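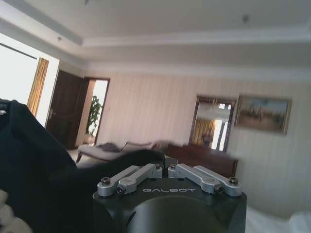

4. Does the hint button keep players in the game?

4.1 The claim and where it comes from

Puzzle game designers repeat a piece of advice so often that it has stopped being treated as a claim. Give stuck players a hint button, the advice goes, and fewer of them will quit. We held this view ourselves when we planned the study. Our log data do not refute it, but they give it much less support than we had expected, and the way the claim is usually tested makes us doubt a good part of the evidence behind it.

The usual test compares players who press the button with players who do not. Those who press it tend to finish more of the game. The trouble is plain enough. A player who presses a hint button is a player who still wants to solve the puzzle. Someone who has lost interest closes the window and leaves no hint request in the log. The comparison sorts people by how much they care and then credits the button with the result.

A second version of the test compares a game before and after a patch that adds hints. This is better, though patches rarely add one thing. When Trekuline added hints to Clidarura, the same update shortened two load screens and replaced the map in the Ďurica chapter, which had been the most common place to stop playing. Completion went up after the update. We see no way to divide that rise among the three changes, and we would not trust anyone who offered to do it from the public numbers alone.

4.2 Setup

We used Skaltus, a single-player puzzle game with 12 levels, built for this project by Dineo Le Roux. Each level is one screen of sliding locks and pressure plates, and the order of levels is fixed. We recruited 244 adults and placed each of them at random in one of four groups. The first group had no hints. The second had a hint button that was always available. In the third, the button appeared only after a long stretch without progress. In the fourth, the button was there from the start but opened a short line of story text with no bearing on the puzzle.

The fourth group was added late, after an argument among the authors over whether any button at all might do the job. Several of us thought it a waste of participants. It became the group we learned the most from.

Players used their own computers and could stop whenever they liked. We did not pay by level completed, which would have given people a reason to stay that no ordinary player has. They did know they were in a study, and that alone may have kept some of them at it longer than they would have stayed at home on a free evening. We cannot correct for this. It applies to all four groups, so it should do less harm to the comparisons between them than to the raw completion rates, which we advise readers not to quote.

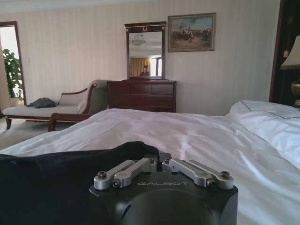
Figure 3. A large bed with a white duvet, with draped black fabric at the left.

4.3 What the logs show

The group with the always-available button did get further than the group with none. Had we stopped there, we could have written a shorter and happier section. The group with the story-text button also got further than the group with none, and the gap between the two button groups was small enough that we would not bet on its direction in a repeat study. Players in the fourth group found out quickly that the button was useless. Many pressed it again anyway, often right after resetting a level.

We can think of more than one reading. The button may work as a pause – a small thing to do that breaks up a run of failed attempts. It may signal that the designers expect people to get stuck, which takes some of the sting out of it. Or the story text may have been more welcome than we gave it credit for, in which case our "empty" button was never empty. Our data cannot choose among these, and we are wary of the first reading mostly because it is the one we like best.

The delayed button did worse than we had predicted. Several players in this group never saw it, having quit before the timer ran out. Others saw it and seemed to take it badly. In the free-text answers, one wrote that the game had "decided I was dumb." Another said she had been close to the answer and that the button "spoiled the mood." Two remarks prove little, and there were players who thanked us for the same feature, but the common suggestion that hints should wait until the player is in trouble deserves a harder look than it gets. The timer has to guess what trouble looks like. A player staring at the screen without moving a lock may be lost or may be thinking, and the log looks the same for both.

4.4 Level 3 and the problem of one bad puzzle

More players quit on level 3 than on any other level, in every group. We take this as a fault in the level. It asks the player to push a lock off the plate it has just been placed on, and nothing in the first two levels suggests that this is allowed. Le Roux had flagged the problem in testing in June and proposed an extra level to teach the move. The rest of us voted to leave it alone in order to keep the level count as planned. She was right.

The fault matters for the argument. If we drop level 3 and look only at players who got past it, the advantage of the real hint button over no button shrinks a good deal. A sceptical reader could say that our hints mainly repaired a puzzle we should have fixed. We think that reader has a fair point. It may also hold for commercial games, where a hint system is sometimes added late in development when there is no time left to rebuild the levels that cause the trouble.

Dropping a level after seeing the results is itself poor practice, of course, and we report both versions for that reason. The full analysis is the one we committed to in advance.

4.5 Limits

Skaltus is short and looks plain. People who quit it gave up very little, and a player many hours into a game with characters they care about may behave in another way entirely. All of our players could also look for help from friends. The game was not public during the study, so there were no walkthroughs, and this is a real departure from how people play now. For most released puzzle games the in-game hint competes with a video that gives the full answer, and we have no idea how our groups would have compared under those conditions.

We also measured quitting as not returning before the study closed. Some of those players may have meant to come back. The measure is crude, and we know of no study in this area that does much better, including the ones whose conclusions we question above.

Our advice to designers is therefore modest. A hint button available from the start did no visible harm in our data. Whether it does much good, apart from rescuing people from a badly taught move, is something we would want to see tested with a fake button as the comparison before we repeat the claim in our own teaching.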